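Kudside Hand-Held Gripper Kit — Product Review Meeting
Minutes, January 2025

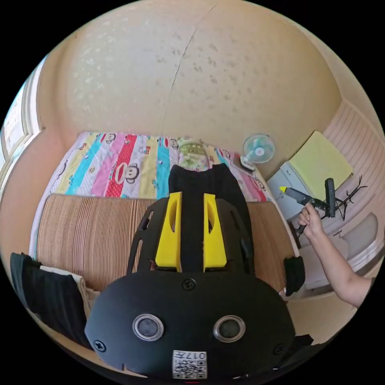

Gripper kit in use in a bedroom, unit label 017F.

Present: Liên Nông (chair), Yupin Somboon (minutes), one representative of Bridari.

1. Minutes of the July meeting
Accepted with one correction: the supplier of the replacement pads is Juška.

2. Hardware
The twin-lens front plate and yellow finger pads stay as they are. Y. Somboon asked whether the pads could be changed without removing the housing screws. Bridari to confirm in writing. The QR label is to be kept on the front plate, below the lenses, on all units.

3. Home recording trial
The trial order is 28 kits. Tasks cover bedding, mats, towels and small clothing. L. Nông reported 1538 recordings received, of which 70 were rejected for motion blur. Strong window light was raised as a possible factor — exposure settings to be checked before the next batch.

4. Software
Falusex upload tool: transfers stop when a session holds more than 1000 files. Bridari has a patch in test. Until it is released, operators split long sessions by hand.

5. Service terms
Repair turnaround in the draft contract is not defined. Agreed that no further kits be ordered until a figure is given.

Actions
Bridari: pad replacement procedure; patch release date; repair turnaround.
L. Nông: exposure check.
Y. Somboon: list of unit labels against operators.

Next meeting to be set once the contract draft is returned.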